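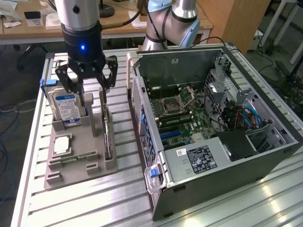

Teileablage Stokex für die PC-Montage

Wer schon einmal einen Rechner zerlegt oder neu bestückt hat, kennt das Suchen auf dem Tisch: Der Prozessor liegt irgendwo neben den Schrauben, der Speicher unter dem Lappen. Für solche Arbeiten haben wir bei Skekel die Stokex entworfen, eine flache graue Ablage mit erhöhten Rändern, die neben dem liegenden Gehäuse ihren Platz findet. Die 3,5-Zoll-Festplatte steht hochkant in der hinteren Tasche, der Prozessor hat sein quadratisches Fach, und gleich darunter ruht ein Speicherriegel der Länge nach in seinem Schlitz – ein zweiter steht rechts aufrecht.

Gefertigt wird die Ablage im 3D-Druck, und zwar bei uns in der Werkstatt Bilgin, wo wir jedes Stück vor dem Versand noch einmal in die Hand nehmen und die Kanten der Fächer nacharbeiten. Inzwischen haben fast 3.000 Ablagen das Haus verlassen, worüber wir uns wirklich sehr freuen!

Die Stokex wiegt 327 Gramm und lässt sich mit den zwei beiliegenden Klemmen der Reihe Dririx auf Nutentischen befestigen. Zum Reinigen genügt ein weicher, trockener Pinsel.

Artikelnummer: 957
Lieferumfang: Ablage, zwei Klemmen Dririx
Farbe: Grau
Nächste Auslieferung: Juli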